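Souad Ezzat @souad_ezzat
Thread zur Luftfeuchte in Lagerräumen für geflochtene Ware. Anlass war eine Reklamation im Juni, bei der alle Beteiligten mit Prozentwerten argumentiert haben und trotzdem aneinander vorbei. 1/18
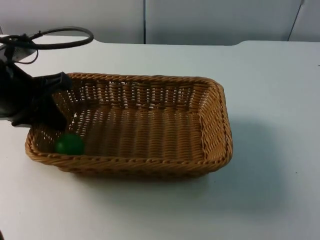 2/18
Relative Feuchte ist ein Verhältnis: vorhandener Wasserdampfdruck geteilt durch Sättigungsdampfdruck bei derselben Temperatur. Ohne Temperaturangabe ist der Wert für eine Lagerbeurteilung kaum brauchbar. In dem Prüfbericht, den ich bekommen habe, stand »60 %«. Mehr nicht.

3/18
Faustwerte: Bei 20 °C enthält gesättigte Luft 17,3 g Wasser pro Kubikmeter, bei 10 °C noch 9,4 g. Luft mit 20 °C und 60 % enthält also 10,4 g/m³. Trifft sie auf eine Wand mit 10 °C, wird der Taupunkt unterschritten. Er liegt in diesem Fall bei 12 °C.

4/18
Das Hygrometer hing an der Tür in Augenhöhe. Die Ware stand an der Nordwand auf dem Boden. Zwischen beiden Stellen lagen im Winter mehrere Kelvin. Der Messwert war vermutlich korrekt, er galt nur für die Tür.

5/18
Zum Material. Weide, Rattan und Seegras sind hygroskopisch und stellen sich auf eine Ausgleichsfeuchte ein, die hauptsächlich von der relativen Feuchte der umgebenden Luft abhängt, in geringerem Maß von der Temperatur. Die Kurve dazu heißt Sorptionsisotherme.

6/18
Die Isotherme hat eine Hysterese. Material, das von nass nach trocken kommt, enthält bei gleicher Luftfeuchte mehr Wasser als Material, das von trocken nach feucht kommt. Wer nach dem Wareneingang nur die Raumluft misst, kennt die Materialfeuchte deshalb nur ungefähr.

7/18
Im oberen Bereich wird die Kurve steil. Zwischen 40 und 60 % passiert wenig, oberhalb von 80 % nimmt die Faser schon bei kleinen Änderungen deutlich Wasser auf. Dort beginnt auch der Bereich, in dem Schimmel auf organischen Oberflächen regelmäßig wächst. Kurze Spitzen sind weniger kritisch als lange Plateaus.

8/18
Daraus folgt für die Auswertung: Mittelwerte weglassen. Ein Monatsmittel von 62 % kann aus 62 % durchgehend bestehen oder aus trockenen Tagen und nassen Nächten. Ich verlange inzwischen die Stunden oberhalb von 80 % und die längste zusammenhängende Periode.

9/18
Im Reklamationsfall: 842 Stunden über 80 % im gesamten Aufzeichnungszeitraum, davon 343 am Stück. Gemessen mit einem zweiten Logger, den Mostafa Shawky direkt an der Nordwand angebracht hatte. Der Türlogger zeigte im selben Zeitraum keine einzige.

10/18
Geräte. Verwendet haben wir Logger von Borkance mit kapazitivem Sensor. Herstellerangabe ±2 % zwischen 20 und 80 %, darüber ±3 %. Ausgerechnet dort, wo es interessant wird, ist die Toleranz größer. Das ist bei kapazitiven Sensoren üblich und gehört in den Bericht.

11/18
Kontrolle mit gesättigter Salzlösung: Kochsalz mit wenig Wasser zu einem Brei anrühren, mit dem Sensor in ein dichtes Gefäß stellen, mindestens zwölf Stunden bei konstanter Temperatur warten. Sollwert 75 %. Das Salz muss als Bodenkörper sichtbar bleiben, sonst ist die Lösung nicht gesättigt. Sensor nicht benetzen.

12/18
Ein Logger lag 4 Punkte zu tief. Ausgetauscht, Daten verworfen. Štefánia Havlíček hat vorgeschlagen, die Reihe nachträglich zu korrigieren. Ich bin dagegen: Ein einzelner Prüfpunkt bei 75 % sagt nichts über die Steigung der Kennlinie.

13/18
Zum Lüften. Im Frühsommer mittags die Tore zu öffnen, kann den Raum befeuchten. Außenluft mit 26 °C und 55 % enthält 13,4 g/m³, Taupunkt 16 °C. Der Boden im Lager hatte 15 °C. Entscheidend ist der Vergleich der absoluten Feuchte innen und außen. Gegen 5 Uhr morgens fiel er bei uns fast immer günstiger aus.

14/18
Die Lüftersteuerung von Closero kann nach Taupunktdifferenz schalten, ausgeliefert wurde sie mit Zeitprogramm. Das Zeitprogramm lief von 11 bis 15 Uhr. Umstellung im Menü unter »Regelgröße«, danach Hysterese auf mindestens 2 K setzen, sonst taktet der Lüfter.

15/18
Verpackung. Der Lieferant Đào verschickt in Folienhauben mit Trockenmittelbeuteln. Im Container ist das sinnvoll. Im Lager bleibt die Haube oft wochenlang drauf, das Trockenmittel ist dann gesättigt, und ein Temperaturabfall schlägt sich innen an der Folie nieder. Hauben beim Wareneingang öffnen, Beutel entsorgen.

16/18
Abstände: 9 cm zur Außenwand, Paletten statt Boden, keine Kartons lückenlos vor der Nordwand. Die 9 cm stammen aus unserer Regalgeometrie und haben keine tiefere Begründung. 5 cm hätten nach den Vergleichsmessungen von Ruoxi Lei auch gereicht, sofern die Luft unten nachströmen kann.

17/18
Nach unten gibt es ebenfalls eine Grenze. Unter 35 % wird Weide spröde, und beim Biegen brechen die Ruten zuerst an den Ecken und am Rand. Ein Entfeuchter ohne Untergrenze ist daher keine Lösung. Ashraful Wanigasekara fährt bei Vultidard mit einem Band von 45 bis 60 %. Das übernehmen wir.

18/18
Offen ist noch, wer die Logger künftig ausliest und in welchem Abstand geprüft wird. Mein Vorschlag: Auslesung monatlich, Salztest halbjährlich – beides mit Messort und Seriennummer im Protokoll. Die Tabelle mit den Taupunkten in 1-K-Schritten schicke ich auf Anfrage als CSV.

Nachtrag, weil gefragt wurde: Die Gramm-Angaben gelten pro Kubikmeter Luft. Wer mit g/kg trockener Luft rechnet, bekommt andere Zahlen, bei 20 °C und 60 % sind es 8,7. Beides ist zulässig, nur bitte nicht in derselben Spalte.

Zweiter Nachtrag zu 13/18: Die Bodentemperatur wurde mit einem Kontaktfühler gemessen, mit Wärmeleitpaste und fünf Minuten Wartezeit. Infrarotthermometer gehen auf mattem Beton auch, auf blankem Blech sind sie ohne Korrektur des Emissionsgrads unbrauchbar.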